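Looking after the gripper on the small arm
Notes for session 14, Skerside workshop course
Socorro Salazar

Okay, so last session we left the arm parked with the power off and the covers on, and I promised we'd get to the part that goes wrong more than anything else on this cell, the gripper. These notes cover what I went through at the bench, plus a few things I forgot to say out loud. Bring them with you next time, you'll want to scribble on them.

Start with the cell as you find it. I know it's tempting to jog the arm straight out of park and see what it does. Please don't! Walk up to it, look at the cable where it loops past the wrist, and move that loop with your hand. It should slide freely and it shouldn't pull on the camera plug. If the plug is tight against the bracket, undo the clip, give it some slack and do the clip up again. Jolanta Wilczyńska set this arm up in the first place and her rule is that the cable gets checked before the coffee does. I've skipped it exactly once, and I spent that afternoon chasing a picture that kept freezing.

Fingers next. With the power off, take hold of each finger near the tip and try to wiggle it sideways. A tiny bit of give is fine, it's plastic. A click isn't fine. A click means the screw at the base has backed out, and you want the short hex key from the tray for that, the one with tape on the handle. Snug it up until the finger stops clicking and then stop turning. The screw goes into a brass insert and the insert will happily spin in the plastic if you lean on it, and then you're printing a new finger. (Ask the people at the Porside bench how I know.)

While you're in there, look at the inner faces. Anything shiny or scraped where the finger meets the part is wear, and wear on one side only usually means the arm is coming down off center. Write down which side. "Worn" in the log doesn't help the next person much.

Now you can power up. Home the gripper first, then the arm. The gripper closes all the way, finds its stop, and opens again, so keep your own fingers out of there and wait for the second movement. People relax after the first one.

Once it's homed, open it wide and bring the arm down over the table with a part underneath. We're using the blue block pieces for this, they're cheap and chunky and they have proper flat sides. Keep the speed at the slow setting and watch the wrist camera on the monitor the whole way down.

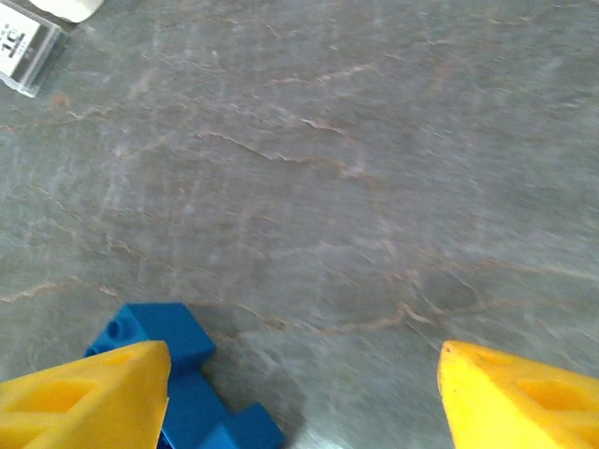 Wrist camera view with the gripper open. The blue piece is by the left finger, well off the middle of the gap.

So what do we want from this view? Mostly we want both tips. If you can't see both fingertips on the monitor, the camera has slipped on its bracket and everything you do after this is guesswork, so stop and fix the bracket. Once you've got both tips, find the point halfway between them, and that's where your part needs to end up before you close. I put a little cross of tape on the monitor glass at that point. It's crude, and it works better than anything El-Sayed sent us in the setup guide.

With the piece over to the left like that, closing now would be a mistake. Raise the arm clear, jog it left as you see it on the monitor, and come down again. I say "as you see it" because the jog keys go by the base of the arm and the camera goes by the wrist, and if the wrist is turned those are two different lefts! Press once, look, and then decide. I still get it backward when I'm tired.

Don't get too hung up on the fingers looking slightly different from each other on the monitor, by the way. Wherever the wrist isn't sitting quite square, one of them will look a bit higher. What matters is whether they meet evenly when they close on nothing. Close them empty, look from the side with your own eyes, and if one tip rides past the other by more than the thickness of a business card, go back and check the base screws.

A word on glare. If you're getting a bright patch on the table between the fingers, turn the bench lamp away before you start fiddling with the camera settings. We lost most of a morning at Histimcombe adjusting exposure when all it needed was a lamp moved over. Blur is a different thing. If the picture smears while the arm is moving, let it stop and look again. If it still smears with the arm standing still, clean the lens (soft cloth, no spray), and if that doesn't do it, check that the lens ring hasn't unscrewed itself.

Last job is the grip test. Center the piece, close on it, lift it a hand's width and hold for 27 seconds. Yes, 27, it's the length of the longest move in our program. Then put it down and do it again with the piece turned the other way. If it slips on either one, go back to the finger faces before you touch the grip force. Turning the force up hides a worn finger for a while and cooks the motor in the meantime.

For the log I need the date, which finger you adjusted if any, how the empty close looked, and both grip tests. Date like this please: 31 March 2024. Initials at the end so I can come and find you.

Next session we do the wrist joint and the belt behind it. Wear sleeves you can roll up, the grease gets everywhere.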